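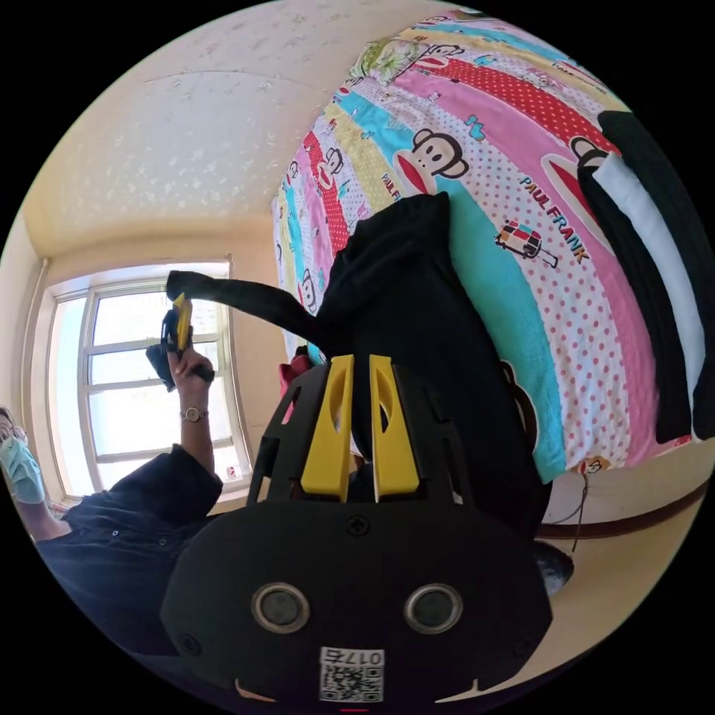

Two hand-held grippers, one black strap, and a very cheerful bedspread.

Bedroom chores have joined the Rosholm collection, and we are having a great time with them! Until this month nearly all our teaching was done in kitchens, where things mostly hold their shape while you pick them up. Cloth does whatever it likes. A sleeve folds under, a strap slides off sideways, and the person holding the gripper has to decide on the spot what to do next (those little decisions are exactly what we want the robot to learn from).

Kadri Vaher has been writing the task cards, and Costel Tudose has been trying them out at home before they go to everyone else. His advice after the first 10 runs: go slower than feels natural, keep both grippers where the cameras can see what they're holding, and if you drop something, just pick it up and carry on. Don't restart. A fumble followed by a good recovery is worth keeping.

We now have 2244 demonstrations across all rooms, and 100 of those are with fabric. The goal is 1000 fabric runs before Damian Trummer starts the next round of training, so there is plenty left to do. Bags with long straps are the hardest so far, and also the most fun to watch played back. Folded shirts are coming along nicely.

If you have a pair of grippers at home, the new cards are in the shared folder under Mekeo. Please swap out your fingertips if they've started to get slick; Margareta Cârstea has spares and will be at her desk on Tuesday until 4 p.m.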